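The Slow Return of the Village Bell

You hear Jirkdale before you see it. The road drops through a belt of ash trees, the river comes up on the left, and then, if you have timed it well, the church tower starts talking. I had timed it badly and arrived in the middle of practice, with six bells tumbling over one another and a dog outside the post office howling along in something close to the right key. I sat on the wall and listened until it stopped. I could happily have sat there all evening.

Ringing in this valley went quiet for a long while. The tower at Jirkdale was silent for most of a generation, and the one at Citthorpe, over the hill, was down to a single bell rung for funerals. Now both have full bands, there is a waiting list for learners, and on a clear evening in December, when the air is cold and still, each village can hear the other. I find that thrilling, and I am someone who came to all this knowing nothing more than a nursery rhyme.

Learning the rope

Ljubica Hoxha has run the Jirkdale band for nine years. She learned as a teenager, gave up for work and children, and came back to it after hearing a peal through the open window of a dentist's surgery. "I had a mouthful of cotton wool and I was crying," she told me. "The poor man thought he'd hit a nerve."

Her first lesson is always the same. You stand with your feet slightly apart, you look straight ahead and you don't touch the woolly part of the rope, called the sally, until she says so. She handles that half of the stroke while you handle the other, the tail end, and for twenty minutes the pair of you share one bell between you. The great surprise is how little strength it takes. A bell weighing as much as a small car will swing full circle for a ten-year-old, provided the ten-year-old is patient with it. Pull too hard and it runs away from you. Pull too late and it sulks.

I was terrible. I was also grinning so much my face ached!

After handling comes rounds, where the bells sound one after another from the highest to the lowest, and after rounds come the methods, which is where people get hooked for life. English-style ringing has no tune as such. The bells change places in a set order, row after row, and no row may be repeated. On five bells there are 120 possible rows, on six there are 720, and on seven you reach 5,040, enough for a full peal and close to three hours of standing up. Ringers learn the path of their own bell as a line weaving down a page – Ljubica has hers taped inside the kitchen cupboard, next to the tea.

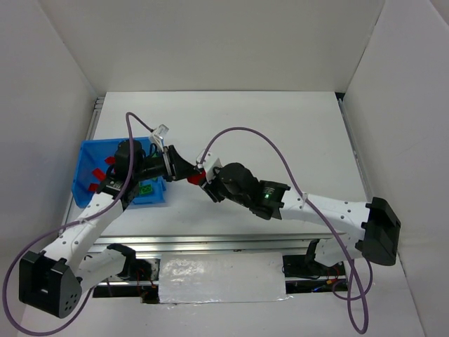
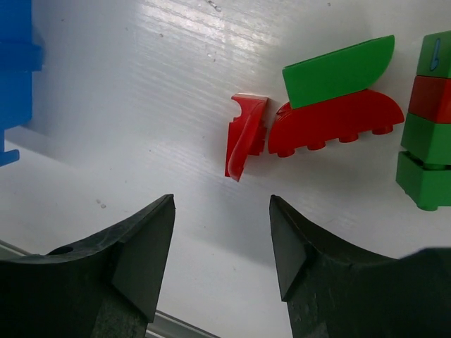 Up the ladder at Citthorpe

Svitlana Romaniuk, a joiner by trade, looks after the bells at Citthorpe, and she insisted that I see them from above. This meant a spiral stair, then a ladder, then a trapdoor I would rather not think about again. It was worth every rung. The bells hang mouth down in their frame, dark and very still, with a louvred window on each side letting in thin stripes of daylight.

She showed me the stay, a plain length of ash that lets a bell rest upside down, mouth to the sky, between pulls. It is meant to be the weak point. If a learner gets it badly wrong the stay snaps and the rest of the gear is spared, and Svitlana makes the replacements herself from timber felled in the valley. She had two spares leaning in the corner. One already had a learner's name pencilled on it, and she would not let me read whose.

The tenor, the heaviest bell of the six, is known as the Pavliuk after the family who paid for its recasting. Svitlana tapped it with a knuckle and the hum went on far longer than I expected, more in the floorboards than in the ears. Someone has chalked the tower's past efforts on a beam beside it, and the most recent is a touch of 432 changes, rung for a wedding in heavy rain.

Going along to listen

Most towers are delighted to have visitors on practice night. Wait for a pause in the ringing before you climb up, sit where you are put, and keep your feet on the floor and your hands off the ropes. If somebody asks whether you would like a go, say yes.

Jirkdale practises from half past seven, and Citthorpe starts half an hour later so that the keenest can do both. Afterwards everyone squeezes into the back room of the pub, where the talk is of dodging, leading and who clipped whom on the last course. Ljubica saved me a chair. My next lesson is already in her diary, and I have the blisters to prove I went to the first.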